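4. Setting up the letter table

This section explains how to prepare the table for the letter sorting activity from the Parcombe set. Please read it to the end before you open the bags. The first set-up takes longer than the next ones, so do it in the evening or before the children come.

4.1 What you need

One large table mat, brown
Three round plates: one green, one blue, one cream
Foam letters, small size, lowercase
One storage box with lid
A damp cloth and a dry cloth

The letters in the refill bag are mixed. You do not need all of them for one round. Put the rest back in the box and close the lid, so the box does not become a second play area.

Note: If you bought the older Gotside tray together with your set, you can use it for storage. It is too deep for sorting. Small children can't see what is on the bottom of it.

4.2 Preparing the mat

1. Clear the table completely. Wipe it with the damp cloth and then with the dry one. Crumbs under the mat make small hills and the plates will rock on them.

2. Unroll the mat with the smooth side down. A new mat wants to roll back. Leave it flat for one night with some books on the corners, or roll it the opposite way for a few minutes.

3. Check that the mat does not hang over the side where the children stand. When it hangs over, somebody will pull it. Our mat needs a table at least 62 cm deep.

4. Press with both hands from the middle to the sides.

Caution: Do not iron the mat. Do not put it on a radiator.

4.3 Checking the letters

5. Take out the letters for this round and bend each one lightly. Foam which is torn or bitten must go to the trash. A small piece can come loose in the mouth.

6. Look for the letters which are easy to confuse. In lowercase these are b, d, p and q, and also n and u. For the first rounds leave them in the box. If you want to use them, draw a thin line under the bottom side of each letter with a marker. Then the child knows which way it stands.

7. Wash the letters if they are sticky. Use lukewarm water and a little dish soap, and dry them on a towel. It takes 300 minutes at room temperature before the foam is dry inside also. Squeeze one between two fingers to test it.

Warning: The letters are not suitable for children who still put things in the mouth. An adult must sit at the table the whole time.

4.4 Placing the plates and letters

8. Put the plates on the middle part of the mat. They do not need to make a straight line. Keep enough space between them that a hand can go down beside each plate without touching the next one.

9. Decide what each plate means and say it aloud. For example: blue is for letters in the child's own name, green is for letters in the name of a friend, cream is for all the others. Do not change the meaning during one round.

10. Spread the letters on the mat outside the plates. They can lie in a loose group, and they can be turned in any direction. Do not put them in alphabet order, the child will then only copy the order.

11. Put one letter on one plate as a start. We like to use m, which is wide and easy to recognize. The other plates wait for their first letter.

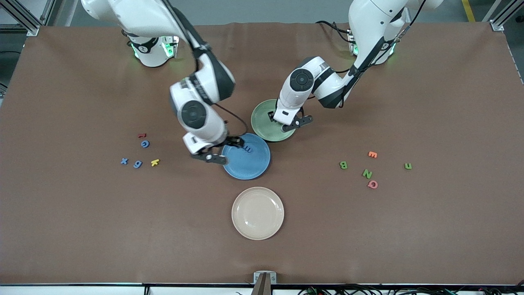 12. Let the child choose a letter, say its sound and put it on a plate. If the plate is wrong, wait. Many children see it themselves after the next letter.

13. When the mat is free of letters, read every plate together. Then change the meaning of the plates, or stop. Two rounds are enough for most children under five.

Note: Raimo Kiiskinen, who wrote the first version of this guide, used only two plates with the youngest children and gave them the third in April. You can do the same.

4.5 Putting away

14. Collect the letters from the plates first and then from the mat. Look also on the floor and on the chairs.

15. Stack the plates with the cream one on top. Roll the mat, do not fold it. A fold stays visible and the letters will gather there.

16. Store everything in a dry place away from the sun. The blue foam loses its color faster than the others.

4.6 Refills and spare parts

Letter refill bag, lowercase: order number 564
Plate set, three colors: order number 500
The mat is sold separately by Honkanen. The Misik mat also fits, but it is thinner and slides on a polished table. Put a non-slip sheet under it.

When you order the refill bag, please write if you need the letters å, ä and ö. They are not in the normal bag.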